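Cirkgate Residence Services
1/14 Good morning. Applications for the January room exchange are now open to all residents of Cirkgate. This thread sets out who may apply, how rooms are assigned, and what is expected on the day of a move. Please read it in full before writing to the office.

2/14 Any resident who has completed one full term in their current room may apply. Residents on short stays are not eligible for this round and will be contacted separately about the spring.

3/14 There are 244 rooms in the main building and 159 in the Orkberg annex. Exchanges between the two are permitted. Please note that annex rooms have shared kitchens on every second floor, and that the rent is set at a different rate.

4/14 Applications are made through Fedix, under the tab marked Housing. Paper forms are no longer accepted. Residents who cannot sign in should reset their password first and allow one hour before trying again.

5/14 You may list up to three preferred rooms or floors. Listing only one does not improve your position. Applications are ranked by length of residence, with medical and accessibility needs placed ahead of all others.

6/14 Medical and accessibility requests must be supported by a letter. Letters submitted for an earlier round remain valid if they are less than a year old. These documents are seen by two members of staff and are not stored in Fedix.
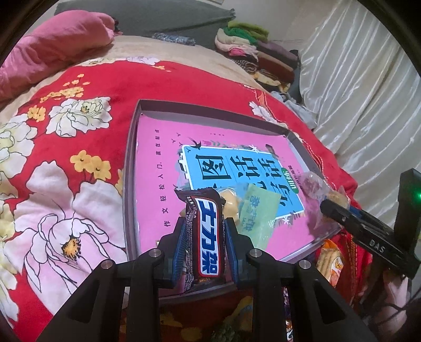

7/14 Two residents who wish to trade rooms directly may file a joint request. Both must confirm it in Fedix before the deadline. A joint request confirmed by one party only will be closed without further notice.

8/14 Offers will be sent by 5 p.m. on the last working day of the month. You will have 48 hours to accept. An offer that is declined passes to the next resident on the list, and you keep your present room.

9/14 Moves take place between 9 a.m. and 4 p.m. The freight elevator in the main building can be reserved in half-hour periods. The annex elevator is small — mattresses and desks must go by the stairs.

10/14 Furniture supplied by the residence stays where it is. This includes bed frames, desks, chairs and the tall shelves. Last year 197 keys were handed in on time and the rest were not, so please return yours at the front desk on the day you move.

11/14 Rooms are inspected after each move. A cleaning charge applies where a room is left in poor condition. Nail holes should be reported and left unfilled.

12/14 Mail is not forwarded between buildings. Please update your address with your bank, your employer and any subscription service.

13/14 Parking on Dambrauskienė Street is by permit only, including during moves. One-day permits are available at the front desk on request.

14/14 Questions may be sent through the Fedix message form. Replies are normally given within two working days. Requests sent as comments on this thread cannot be processed.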